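June 19, 2020. Block bench, Walov room.

Surface first, as it's the thing I keep complaining about. The white sheet was new in November and has been collecting scuffs, specks and creases ever since. I wiped it at 16 passes of the cloth and gained one clean cloth fewer. Glare is still bad by the window.

Set is the Jurkska one, 100 pieces on the label. The colored ones stack well. 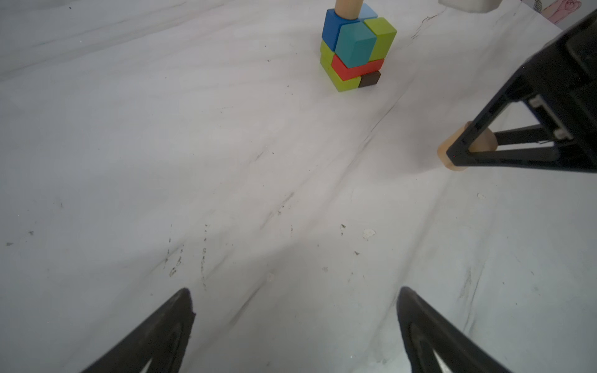 Red, teal and company in a stack.
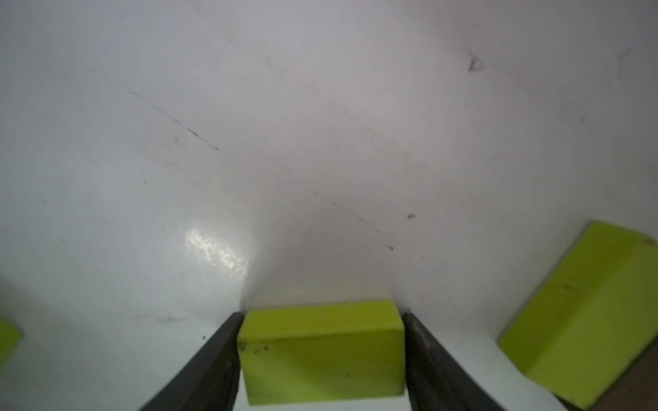
The yellow-green blocks are getting grubby along the edges, and I've been told not to use solvent on them again. Fine. Damp rag, then, and low expectations.

To do: order a replacement sheet from Zovport (the 80 cm width, whatever the catalog wants to sell us), and put the lids back on the right tubs. Tub 312 has the cylinders. It says cubes.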